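Quick update for the Prondon folks on the Feltness sorting room! We've had a good month – 126 of the 157 donated boxes are unpacked, and the rest are stacked by the door, waiting for shelf space.

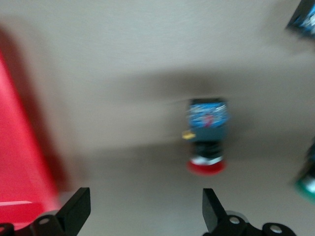

Tables were the big spend this time, and I'm so glad we didn't cheap out. We bought 3 from Onishi (Clamitz was out until September) and they've changed how the room works. The tops are a pale beige-gray, so a little thing with colored sections stands out on them right away, even with a wide shadow lying over the middle. The old brown ones swallowed everything!

Still to do: labels for six shelves, plus a second lamp, which should come out of what's left in the furniture line. I'll send receipts on Sunday.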